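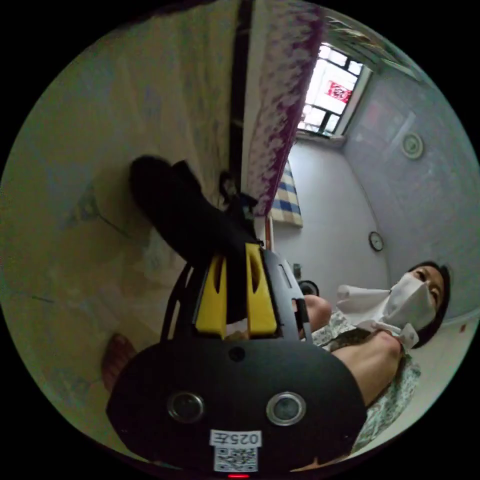
Cream sheet with the faint pale blue flowers, black item held in the yellow fingers.

January 2025

Notebook, check-in message study (Skorkero app, text condition)

Picked up where I left off with the scoring. All 40 transcripts from the Todstead group are now in the shared folder, with names and street names taken out. I read the first eight again from the start, as I changed my mind about the low mood codes halfway through last time and wanted them to match.

The question is still the narrow one: when a person types something that a trained listener would mark as low mood, does the classifier mark it too, and at the same message or later? We are not looking at diagnosis and the write-up has to say so on the first page. Verhoeven's reviewer has already asked twice.

Total messages after cleaning: 1,025. That leaves out the automatic greetings and the "are you still there" prompts, which had crept into the earlier count and made the agreement look better than it was. Anyone using the old spreadsheet should stop. The new one has "clean" in the name.

Main things from reading:

Tiredness is the biggest source of disagreement. "Shattered", "done in", "wiped out" all get flagged by the classifier when the person has plainly just come off a long shift. Getsemaní and I both left these uncoded unless something else in the message pointed to mood. Going the other way, it misses flat replies. One person answered "fine" to nearly everything and then wrote a long message on having stopped cooking. We both coded the long message. The classifier gave it nothing, I think on account of there being no feeling words in it at all.

Jokes are bad as well. There is a run of dark humour in transcript 17 that I would not want to code with any confidence myself. Marked as "unsure" and left for the meeting.

Sleep messages: we said in the autumn that sleep on its own is not a mood code. I had drifted from this in several places and have put them back. Getsemaní had not drifted.

Timing. Where both of us and the classifier agree, the classifier is usually on the same message. Where it is late, it tends to be late by a good stretch, and the gap is mostly small talk. I don't want to put an average on this, it would hide the shape. Plot each one as a line instead.

Problem with the Fonoseck export — it drops line breaks inside a message, so two short thoughts run together and become one odd one. "Can't face it" followed on a new line by "the washing up I mean" reads quite differently once joined. I have asked for the raw version. Until it arrives, don't score anything past transcript 30, the later ones were all exported this way.

Safety wording. The ethics form says any message in the top risk group is seen by a clinician the same day. This happened during collection and the log is complete, I checked it line by line. What we had not agreed is what to do if one of us, reading now, thinks a message should have been in the top group and was not. Getsemaní's view is that it goes to the clinical lead straight away whatever its age. I agree. Needs adding to the protocol as an amendment, and I would like it in before any more reading is done. No such message found so far.

Small changes to the code book:
- "Low energy" split into bodily and general
- "Withdrawal" now needs a stated change, so "I stopped going" counts and "I don't go out much" does not
- "Unsure" is allowed, but write a line saying why

To do
Amendment to the protocol (me)
Second coding of transcripts 9 to 20 (Getsemaní Ventura)
Chase Fonoseck for the raw export
Redo the agreement table on the clean set, tiredness messages in and out, both versions side by side
Tell Verhoeven the draft will be March and not before

Left the code book open on the shared drive with my comments in the margin. Please don't accept them all at once, two of them contradict each other and I haven't decided yet.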